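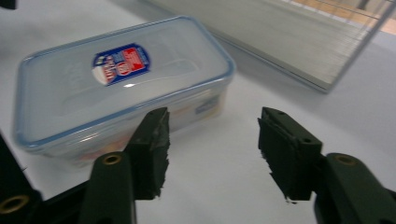

Busus gripper: pad wear and next steps

The hand-held gripper from the Busus build is back on the bench at Ladefoged. The dark green fingers are holding up and the brass grommets sit square in their holes. The black foam pads are the weak part. The inner edge of the left one is ragged, and the lower edge of the right one tapers to a rough point.

Kolbrún Kragh has been logging grasps on lidded plastic boxes since January. The target is 1000 grasps per pair of pads; the current pair is the second. Her notes put most of the tearing at the lower corners, where the foam has no backing. Þórarinn Vestergaard is redrawing the pad seat 2 mm deeper and keeping the existing screw holes, so old and new pads will swap without reprinting the fingers.

Foam blanks are in the Stesano drawer, 40 mm lengths only. Please leave the last two for the test pair. Log sheets go to Kolbrún by 27/04/2020.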